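Lorasik grasp trainer: your questions, our grumbles
By Geeta Pathak
October
24 comments · 128 shares

Readers keep writing in about Lorasik, the simulation package Skimo sells to small shops that want to try out arm motions before they pay for an arm. I have had a trial seat for a while now. My answers are below, and they are less cheerful than the sales page.

What do you get for the money?

A simulated arm, a gripper, a library of parts to pick up, and a recorder that saves views of each run. The starter license is $700 a seat. Support is another $70 a month, and Skimo strongly suggests you take it. I would want the manual finished before anyone suggested that to me.

Does it need a fast computer?

Mine is middling and it coped. Loading a saved project was slow every time, and the progress bar is decorative.

What does a run look like?

Plain. If you were hoping for a model of your shop floor, the default project won't give you one.

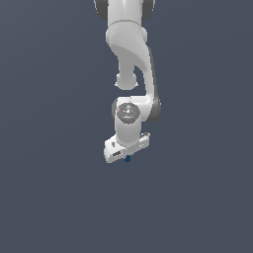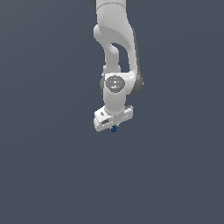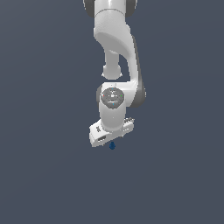
Arm views, all with the small dark blue part at the gripper and plain background beneath it.
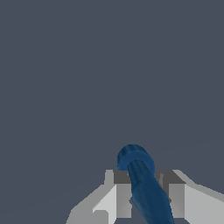 The close view, looking over the fingers. I got more out of this one, as you can see how the part lies between them.

Can you judge a grip from the arm views?

Not well. The part is small and the hand hides much of what matters. In one arm view it looks like a block, in another more like a bell, and only the close view shows a rod or tube running at a slant. If Skimo is going to sell this as a tool for checking grips, the close view should be the first thing on the screen.

Will a grip that works in Lorasik work on a real arm?

I don't know, and I doubt Skimo does either. I asked for test results against real hardware and got a brochure. Friction is one slider with no units on it. Until somebody publishes a comparison I'd treat every good run as a maybe.

Can I bring in my own parts?

Yes, with patience. Anežka Štefanec, who tested the import tool for us, got a bracket in on her third try. It arrived at the wrong scale and she had to fix it by hand.

How does it compare with Khurana?

Khurana costs more and looks older, but its contact settings are labeled. Brosia is cheaper than both and I wouldn't use it for anything with a deadline.

Is there a refund?

Within 24 days, minus a "setup fee" that I couldn't find on the price list. Ask for the amount in writing before you order.

Would you buy it?

For teaching someone how an arm bends, maybe. For signing off on a gripper, no. My trial seat runs out at the end of the month and I haven't renewed it.

24 comments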